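Elari, a hand in progress

Okay, the gallery page I kept promising! Elari is the robot hand I've been putting together in my spare bedroom and, when I need the big bench, at the Misdale shared workshop. It's been going since June and I've got 217 hours in the logbook, which doesn't include the evenings I spent staring at it with a coffee.

The short version of the build: the first set of fingers was too stubby, the second set was too floppy, and I've gone with slim ones with white brackets at the joints. The brackets took me forever (I must have cleaned up the pin holes with a hand drill for a whole weekend), but I do love how they look against the gray.
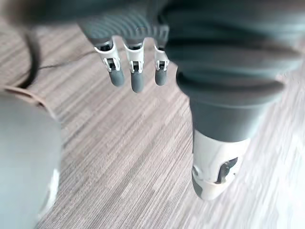
The wiring is still my least favorite part. I started out with a cheap cable that hated being bent, then swapped to a softer one from Cabral at 200 cm, cut down a bit at a time until the wrist could turn without tugging. If you're doing the same, leave yourself extra! I cut my first one short and had to start over.

Next up is the thumb. It's the biggest piece by far and the motor inside pulls more than I'd like, so I'm going to try different gearing before I take it along to the Greststead open evening. Total spend so far is some 470 dollars, with 296 of that going on motors. More pictures once the new gears show up.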